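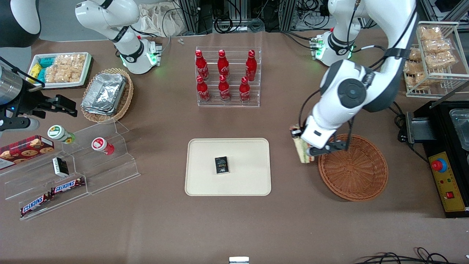 Berka two-tier bottle rack, clear acrylic
Reviewed by Lena Domański

I run the snack table at a small rehearsal hall. For two years the drinks stood in a cardboard tray and people reached over the front ones to get at the back ones, and bottles went over. In February I ordered the Berka rack, the two-tier version in clear acrylic, and it has been in use ever since.

It comes flat in five pieces with a sheet of drawings. The side panels have slots and the shelves push into them. There are four small screws for the back rail and the driver in the box is too short to be comfortable, so use your own. Peel the protective film off before you put it together. I left it on one shelf and had to take the whole thing apart again to get the last strip out of the slot.

I use it for six Coca-Cola bottles, three behind and three in front. The back row is easy to see and to get hold of, and that was the reason for buying it. The rack has stayed steady with all six in, and also with only the back row filled, which I had expected to be a problem. It does slide if you pull a bottle toward you instead of lifting it. I put four clear stick-on feet underneath and that fixed it on our table. They should be included at this price.

Wider bottles are less happy. The squash bottles Kalevi Keskinen brings for the choir kids go in only two to a row, and their caps sit high enough that the rack looks top-heavy with them. Cans work but wander sideways, as there are no dividers.

Cleaning is the weak point. Acrylic shows every fingerprint, and a dry paper towel leaves fine scratches. Mine has a patch of them on the left side from the first week. Warm water, a drop of dish soap and a soft cloth are fine. No dishwasher, and no glass cleaner with ammonia in it -- the sheet says so in very small type.

I also tried the rack against a Seppälä wire one that Ritva Salminen lent me. The wire rack is lighter and folds, and it would be my pick if I had to carry it to a different place each time. It hides the labels, though, and the bottles lean in it. I gave it back after 50 days.

For the rest of the table I have kept to plain things. Woven wicker baskets are good for anything light. Packets can be dropped in any old way and it still looks decent, and a stack of foil containers sits well in one too. The golden puffed crackers, in their clear bags, go on a white rectangular tray with the smaller snack packets at one end. A cream tray with rounded corners takes whatever is left over. I have a clear acrylic stepped stand as well, and it needs the same care as the rack when it comes to scratches.

Good: bottles easy to reach, steady when loaded, takes up little of the table.
Not so good: short screwdriver, no feet, scratches early, no dividers.

I would buy it again, with the feet. Four out of five.

Updated 22nd July: one of the back rail screws had worked loose. Tightened it, no damage.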